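Contents Previous Next Index Glossary

Chapter 2
Can It Do the Dishes Yet?

My aunt asks me the same thing every December, usually with her hands in the sink: when is one of your robots going to come and do this for me? I used to give her a long answer about sensors. Now I just say "not this year" and pick up a towel.

It's a fair question, though, and I want to spend this whole chapter on it. You've probably seen a video of a machine folding a shirt or loading a cup into a rack. I love those videos! I watch them over and over (my family has stopped asking). But a chore is a different animal from a clip. A chore starts wherever you left the mess, and it's over when the kitchen is clean, the trash is out and the cat hasn't escaped.

Let's start small, then. Forget the kitchen. Think about picking one little bottle out of a shallow box and putting it someplace else. You've been able to do that since before you could talk. For an arm with a simple gripper, there's a surprising amount to settle first: where the bottle is, which way it's lying, how far down the fingers can go before they bump the cardboard, how hard to squeeze. Get the height a little wrong and you've grabbed the rim of the box and dragged the whole thing across the table.

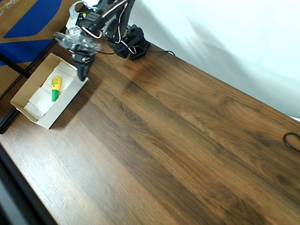 Mireille Saab read a draft of this chapter and wrote in the margin that I was being too gloomy, that shops have had arms moving parts from one bin to another for decades, and that if picking things up were so hard, none of us would own a car. She's right about the shops. Those arms do wonderful work, and they do it because the part shows up in the same spot, facing the same way, all shift long. Somebody built the fixture that holds it there. Your junk drawer has no fixture.

So keep two questions apart as you read. Can the machine do the motion? And can it do the motion on stuff it hasn't met before, in a room that wasn't set up for it? The first one has been a "yes" for a long time for plenty of jobs. The second is where the fun is, and where most of the trouble is too.

Try this before you go on. Put 30 small things from around the house in a box, shut your eyes, and take them out with two fingers of one hand. Notice what you do when something slips. You'll want those notes for Section 2.1, where we look at grasping, and again when we get to Maja Kalinowski's laundry problem, which is my favorite in the book and has a lot of socks in it.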